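March 29, 2021

Range open again! First proper evening back at Midtbø since the winter closure and I'm writing this with my jacket still on because I want it all down before it goes fuzzy.

I'd forgotten the smell of the place. Floor polish and cold concrete and that faint oily something from the target carriers. They've changed the lights over lanes at the far end, much whiter than before, and moved the kettle into the corridor so we can't have people wandering about behind the line with hot drinks. Fine by me. The one-way system is a bit of a palaver (in through the side door, out past the bins) but we were only allowed six on the line at once with a gap between each, and I got lane 4, my favourite, so I'm not complaining about anything.

Set up took ages. Four months of dry firing in the hallway at a bit of paper stuck on the airing cupboard, and I'd convinced myself I had the whole routine off by heart, then got there and put my jacket on before my trousers and had to take it all off again. The jacket's tighter than it was. I'm blaming the leather. Had to move the butt plate down a notch too, which makes me think my head has been creeping forward all winter without my noticing.

Sighters were all over the place. Left, left, low, then one that I'd rather not write down at all. I stopped, put the rifle on the stand, drank some water and did the feet again from scratch. Turned the whole stance a touch to the right, shut my eyes, breathed out, opened them, and there was the target sitting right where it should be. Oh it's a lovely feeling when that happens! Everything goes quiet and the weight drops down through the hip and the arm isn't doing any work at all.

So, the card. Fifty shots standing, no stopping between strings except to change the paper, and I came out with 457. I know! I'd have been pleased with ten less. My last one before the closure was better, but that was in the middle of a season with two evenings a week behind me, and this was off nothing but a hallway and a cupboard door. The first string was ropey, the second was worse, then it settled and I shot the third and fourth together for 178, and I think there's more in there. I could feel the good shots before they went. Even some of the bad ones I'd called properly, which counts for a lot at this stage.

What went wrong was the same old thing, holding too long. I get a lovely steady picture, think ooh, I'll make it even better, and by then my eyes have gone and I'm wobbling and I take the shot anyway like a fool. Must learn to come down. I came down four times in the whole card and every one of the shots after was a nine or a ten. It's written on a sticker inside the lid of my box and I still don't do it.
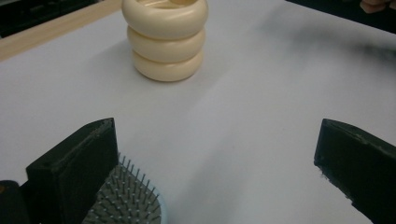

Back home, just before tea.

The other thing to note is pellets. I took both tins along, the last of the old Zulanos and the new Preruvus ones that I bought on the strength of one man's review and a nice label. Shot a group with each off the rest before I started. Zulanos were fine, a neat round hole, same as ever. The Preruvus group was smaller but strung out a little sideways, and I can't tell if that's the pellet or me fidgeting on the stool. I used the new ones for the card in the end because the old tin was nearly empty and I didn't fancy swapping halfway. Next time I'll do it properly, several groups of each, and keep the papers. I've got the June postal shoot in mind and I'd like to have made my choice well before then so that I can stop thinking about it.

And Tokonholm! There was a sheet on the noticeboard with the provisional entry for the open match, to be confirmed if the rules let us travel by June. I've never shot there. It's a proper hall with electronic targets and a scoreboard behind you that everyone can see, and two years ago the idea would have sent me hiding in the car. Tonight I read the sheet twice and then went back a third time and put my name down. There were 20 places on it and plenty of lines still blank. It costs nothing to be on the list. If I shoot like a drain I'll still have been, and I'll have seen how the better lot go about it, what they do with their hands between shots and so on. I learn more from watching people than from any book.

Legs are aching now in a good way, and my left elbow has its dent back from the hip bone, hello old friend. Neck a bit stiff. I really ought to do the balance board again, ten minutes in the mornings while the porridge is on, and go back to the hold exercises with no pellet, just raising it and keeping it there for a slow count and putting it down. I used to hate those and then in the winter I got quite fond of them.

For next time: trousers first. Check the screw on the rear sight, it felt loose when I packed up. Take a cloth for the glasses as they steam up something rotten with the mask. Bring my own pen for the sign-in sheet. Come down, come down, COME DOWN.

Booked the same slot for next week, lane 4 again if I get there early enough. Jacket's coming off now and I'm going to have cheese on toast.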